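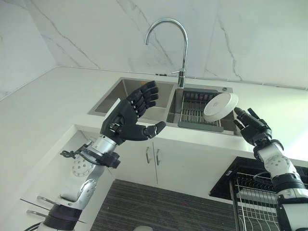

I grew up with a single sink and a plastic tub, so a double sink took me a while to figure out. For the first few months I used both bowls for dirty dishes and ended up with twice the mess. The thing that changed it was a rack that goes down inside one bowl, the kind with metal rods running across in a dark gray frame. Dishes drip straight into the sink and the counter stays free. I had been using a countertop rack with a tray under it before, and the tray needed washing more often than the plates did.

My routine now is simple. Scrape first, then wash in the open bowl, glasses before anything greasy. Rinse over the rack. Plates stand at the back and mugs go upside down in front. Knives I dry right away and put in the drawer. On a normal evening it takes me 9 minutes, or 30 if there was a roast.

Ildikó asked in the comments last time whether an inset rack scratches the steel. Mine has left a few faint marks along the rim where I drag it. If you lift it they don't happen, but I don't always lift it. She also asked about big pots. They don't fit well. I turn them over on a towel on the counter and leave them there overnight.
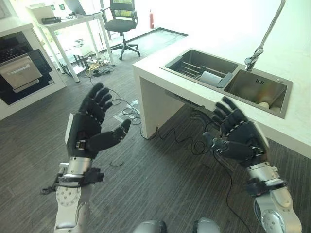

Double sink with the rack in the left basin and a white roll lying on it.

The floor is the other thing to think about. Carpet this close to a sink means I wring out the sponge before I turn around, and I keep an old towel handy for pots. Madhu wants a mat there. I'm not against it, but the ones I've looked at slide on carpet, and I'd be straightening it every day.

Once a week the rack comes out and gets scrubbed with baking soda and an old toothbrush, mainly where the rods meet the frame. I do the base of the faucet with the same brush. Next I need to find a better spot for the dish soap.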